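Bin picker, part 2: clamps stay, for now

Arm's up over the metal bin at the Wosbridge shared shop. Orange clamps both sides, acrylic sheet still in its paper.
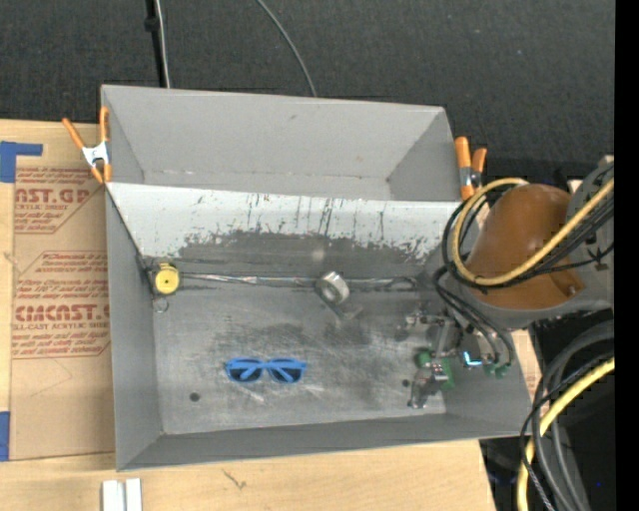
What's left to do

Sunglasses are the hard one. Folded temples, scuffed floor, the grip planner hates both. Silver-gray roll is fine if it stands up. Ran 329 tries since Febuary, log is on the Wernel page. Cable loop needs a proper guide before it snags, have 50 zip ties and no plan. Spare hands welcome, bring a hex set, ours walked off agian.

Filed under: Shop Floor / Robots

Last updated 26th May

Comments

put a rubber mat on that floor, trust me

Is the Vogler bench free while this is up?

love the yellow cable lol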